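Démonter et nettoyer un stylo qui ne veut plus écrire

Publié dans : Petites réparations de table

Il y a deux sortes de gens : ceux qui jettent un stylo quand il ne marche plus et ceux qui le remettent dans le pot. Je fais partie de la seconde espèce, ce qui explique l'état de mon pot. Un vendredi soir de pluie, j'ai fini par le renverser et par trier les vivants des morts. Les morts étaient majoritaires. La plupart pouvaient être sauvés en un quart d'heure, et c'est la méthode que je vous livre, avec les bêtises que j'ai commises en chemin.

Je parle ici de stylos simples : corps en plastique ou en métal, capuchon, bloc d'écriture qui se dévisse ou qui se tire. Les stylos de collection de votre grand-oncle ont droit à un professionnel. Si le vôtre a coûté plus cher que vos chaussures, fermez cette page.

Ce qu'il vous faut

Un bol d'eau tiède (pas chaude, j'y reviens)
Une goutte de liquide vaisselle, et une vraie goutte
Du papier absorbant
Un chiffon qui ne peluche pas
Un morceau de chambre à air ou un gant de ménage, pour la prise
Une poire à lavement auriculaire, achetée en regardant la pharmacienne dans les yeux
Une tasse ou un couvercle pour les petites pièces
Une lampe

Certains ajoutent une pince. Rangez la pince. Toutes les marques de dents que portent mes stylos viennent de là, et aucune n'a jamais été nécessaire.

Choisir sa surface

On sous-estime la surface. Les petites pièces de stylo ont une passion pour le carrelage, et une fois par terre elles se dirigent d'instinct vers le dessous du frigo. Il faut donc quelque chose de mou, qui retienne ce qui tombe. Le velours est parfait pour cela : une pointe lâchée de dix centimètres s'y pose sans rebondir et n'y laisse pas son bout. Il a aussi un défaut, il attire tout ce qui flotte dans la maison, et il rend volontiers ses peluches aux pièces propres. Donnez-lui un coup de brosse avant de commencer. Je dis « donnez-lui », je n'ai pas dit que je le faisais.

Travaillez à sec sur le tissu et gardez l'eau ailleurs, sur un plateau ou près de l'évier. L'encre part du velours à peu près comme les regrets partent de la mémoire. Mon ami Arvo Lappalainen, qui répare des stylos depuis plus longtemps que moi, travaille sur une serviette éponge vert bouteille et prétend que c'est mieux. Les bouclettes accrochent tout. Nous n'en parlons plus.

Étape 1 : faire le diagnostic

Un stylo muet peut l'être pour trois raisons. Il est vide, il est sec, ou il est bouché. Commencez par la première, même si elle vexe. J'ai passé une soirée entière sur un Susberg à cartouche avant de constater que la cartouche était vide, et propre, d'ailleurs, à force.

S'il reste de l'encre, regardez la pointe sous la lampe. Une croûte visible annonce un stylo sec, ce qui est la meilleure nouvelle possible. Une pointe propre qui n'écrit pas signale plutôt un bouchon plus haut, dans le conduit. Pour un stylo bille, gribouillez des huit sur un papier un peu rugueux pendant une minute. Si la bille se débloque, vous pouvez vous arrêter là et aller vous coucher avec le sentiment d'avoir réparé quelque chose.

Étape 2 : ouvrir

Retirez le capuchon et posez-le toujours au même endroit. Les capuchons à clip ont la bonté de ne pas rouler ; les autres vont dans la tasse.

Tenez ensuite le corps d'une main et la section avant de l'autre, le plus près possible de la jonction. Tournez dans le sens inverse des aiguilles d'une montre, doucement, puis un peu moins doucement. Si rien ne bouge, entourez la section d'un bout de chambre à air et recommencez. Si rien ne bouge encore, c'est souvent l'encre séchée qui fait colle dans le filetage. Dix minutes dans l'eau tiède, l'avant en bas, et on réessaie. Pas d'eau bouillante : j'ai un vieux Trarov dont le corps évoque désormais une banane, et je le garde comme pièce à conviction.

Certains modèles ne se dévissent pas, ils se tirent. La différence se voit rarement de l'extérieur. Cherchez une fine ligne et faites pivoter d'un quart de tour : si ça tourne librement sans jamais avancer, c'est un emboîtement, il faut tirer dans l'axe. Dans l'axe, j'insiste. En biais, on casse le manchon, et le manchon est la seule pièce introuvable de tout l'objet.

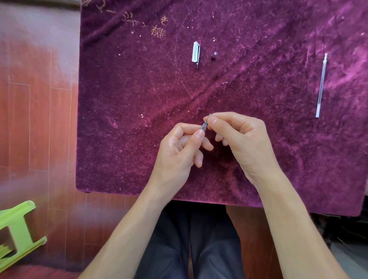

Une fois le bloc sorti, prenez l'habitude de le tenir du bout des doigts, les deux mains rapprochées et les coudes posés. Cela paraît maniaque jusqu'au jour où l'on doit retrouver une pièce de deux centimètres dans un tapis. Ne serrez pas la pointe elle-même. Saisissez la partie large, et si vous devez vraiment toucher le bout fin, contentez-vous de le guider.

Avant d'aller plus loin, alignez les pièces dans l'ordre où elles sont venues, de gauche à droite. Ressort compris, s'il y en a un. Les ressorts ont souvent un côté plus serré que l'autre ; repérez lequel regardait vers l'avant. Vous croirez vous en souvenir. Moi aussi, je croyais.

Étape 3 : laver

Mettez la goutte de liquide vaisselle dans l'eau tiède et laissez-y tremper le bloc d'écriture. Ceci vaut pour les stylos plume et les rollers à cartouche. Une recharge de stylo bille ne se baigne pas, on essuie sa pointe avec un papier humide et c'est tout.

Au bout de vingt minutes, l'eau aura pris une couleur. Videz, recommencez avec de l'eau claire. Puis adaptez la poire à l'arrière du bloc et poussez l'eau à travers, sans brutalité. Le premier jet sort d'un bleu magnifique et atterrit généralement sur la chemise. Continuez jusqu'à ce que le papier absorbant reste blanc. Avec une encre ordinaire, cela demande une dizaine de passages ; avec une encre pigmentée oubliée depuis l'été, prévoyez la nuit et une certaine résignation.

Pas d'alcool sur le plastique transparent, il le fendille. Pas d'aiguille dans la pointe non plus. Je sais que vous y pensez. L'aiguille débouche très bien, puis le stylo bave pour le restant de ses jours.

Étape 4 : sécher

L'étape que tout le monde saute. Enveloppez le bloc dans du papier absorbant, pointe en bas, dans un verre, et laissez-le jusqu'au lendemain. Remonté humide, il écrira très pâle pendant une page et vous l'accuserez à tort.

Le corps et le capuchon se sèchent avec un coin de chiffon roulé en mèche. Regardez au fond du capuchon, il s'y dépose un anneau d'encre qui tache ensuite la section à chaque fermeture. C'est de là que vient la marque sur votre majeur, pas d'une fuite.

Étape 5 : remonter

On reprend la rangée à l'envers. Vissez à la main, et avant de serrer, tournez d'abord d'un petit coup dans le mauvais sens, jusqu'à sentir le filet tomber en place. Ensuite seulement, tournez dans le bon. Cette petite manœuvre m'a été apprise par Arvo, je le lui accorde, serviette ou pas.

Serrez jusqu'à la résistance et arrêtez-vous. Un stylo n'est pas une roue de voiture. Si une fente subsiste entre le corps et la section, démontez : il y a soit un filet de travers, soit un ressort à l'envers, soit une peluche. Chez moi, c'est une peluche.

Étape 6 : essayer

Prenez une feuille ordinaire et tracez des lignes souples, sans appuyer. Les premières seront vides ou délavées, c'est normal. Si rien ne vient après une demi-page, laissez le stylo pointe en bas un quart d'heure, capuchon fermé. Si toujours rien, retour à l'étape 3, sans passer par la pince.

Quelques questions qu'on me pose

Peut-on mélanger les pièces de deux stylos ? Entre deux exemplaires du même modèle, oui, souvent. J'ai un Harries qui écrit avec l'avant d'un autre Harries et qui ne s'en est jamais plaint. Entre deux marques, le filetage vous dira non, et il faut le croire.

Faut-il graisser le filetage ? Pour un stylo à cartouche, non. Pour ceux qui se remplissent directement dans le corps, un soupçon de graisse silicone évite les suintements. Un soupçon, c'est ce qui reste sur un cure-dent après l'avoir essuyé.

À quelle fréquence nettoyer ? À chaque changement de couleur, et avant toute longue absence. En pratique, chez les gens normaux, quand il ne marche plus.

Et si une pièce est perdue ? Cherchez d'abord dans les plis du tissu, puis dans votre manche. La bague de mon Lakley a passé un mois de décembre complet dans l'ourlet d'un gilet. Elle est remontée depuis, un peu de travers, et le stylo écrit très bien tant qu'on le tient du côté gauche.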